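**Notebook – linen and hangers, August 2020**

Second go at the linen shelf. Selorm wants the white cloths folded to one size so they stack on the Skanemel rack without hanging over the front. Last time we folded by eye and the pile leaned.

Tried two ways:

- halves, halves again, then thirds
- thirds lengthwise first, then halves

Second way is better. The edges end up inside and the stack stays square. 17 cloths done before lunch, three put aside for mending (frayed hems, one scorch mark from the iron).

Hangers still need sorting. Plan is to keep the plastic ones together by color and give the wire ones to Tetteh. Check for cracked hooks first. The long rail holds more than we thought, so the short one can go back to Owusu.

Folding on the floor is slow on the knees – ask Nii about the trestle table. Each cloth takes about 2 minutes with one person, less if someone holds the far corners.

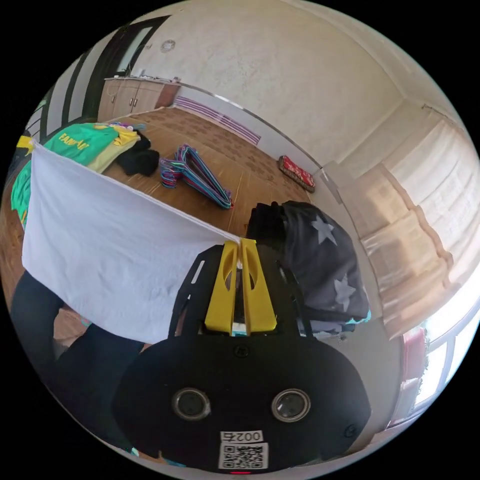

*Yayra Amegashie, workshop assistant*

White cloth held by one corner, hangers in a pile on the floor behind, pink, purple, blue and teal. Picking up by the corner is fine for shaking out, but for the first fold I want both corners of the short side in hand before it goes down.

Still to do: label the shelf, move the star-print bag off the floor, ask Zuweira where the mending basket went.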